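Zulema Gallardo on water hardness, scale and the Cisternas survey

January 29, 2021

Zulema Gallardo has spent most of her career measuring what is dissolved in other people's tap water. She now runs the sampling program at Cisternas, a small consultancy that works with rural water districts, and she spoke to us by phone from the Flanside office.

The survey she is finishing covers 600 households on private wells and small shared systems. Each household was sampled at the kitchen tap and, where possible, at the wellhead. Hardness was determined by titration, with calcium and magnesium reported separately.

"Total hardness is the number everyone asks for," Gallardo said. "It is a fair first number. It will not tell you how fast your heater is going to scale up, and that is usually what the homeowner wants to know."

Scale depends on temperature, pH, alkalinity and residence time as well as hardness. Gallardo's group calculates a saturation index for each sample at two temperatures, the supply temperature and the setpoint of the water heater. Two houses with the same hardness can land well apart on the index. In the Pitalo district the spread was wide enough that the group went back in July and repeated the alkalinity measurements.

"They held up," she said. "The difference was in the wells. The shallow ones carry more carbon dioxide, and it comes off in the pressure tank. The pH goes up and the calcium carbonate comes out."

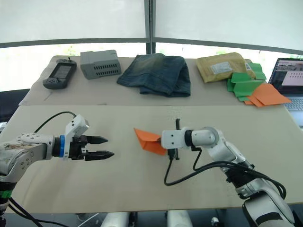

Softeners and settings

Much of the practical work concerns ion exchange softeners that were set once at installation and left alone. The controller needs a hardness value to decide when to regenerate. If the value is too low, hard water passes through before the cycle starts. If it is too high, the unit burns salt for nothing.

Gallardo recalled one unit in the survey that had been regenerating every 3 days in a house with two occupants. Its capacity, at the measured hardness, was over 3000 gallons between cycles. "The installer had put in a value from a different town," she said. "We changed one setting."

She is cautious about magnetic and electronic conditioners, several of which turned up in the survey, among them a clamp-on model sold as the Vorkard. The group measured hardness on both sides of each device and found no change. "That is expected, they do not claim to remove calcium," she said. "Whether they change how the scale sticks is a separate question, and our survey was not designed to answer it."

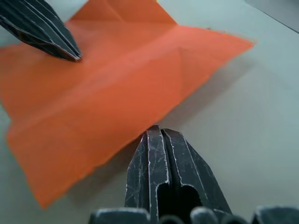 Her view of home test strips is more favorable than one might guess. A strip reads in coarse steps, but a step is often enough to set a softener or to decide that a lab test is worth paying for. The errors come mostly from lighting and from the surface behind the strip. Color pads should be read in daylight against something plain and pale. A gray-white tabletop like the one under the orange paper is suitable; the orange paper itself is not, as a strong color next to the pad shifts how the eye judges it. "People hold the strip up against whatever is there," Gallardo said. "Then they call and say the result changed."

For sampling, she asks households to run the cold tap for 5 minutes, bypass any softener and fill the bottle to the top with no air gap – the last step matters for pH more than for hardness. Samples for alkalinity should be kept cool and sealed until they are tested.

The full data tables will go to the participating districts first. Individual results have already been mailed, with the saturation index printed beside the hardness value.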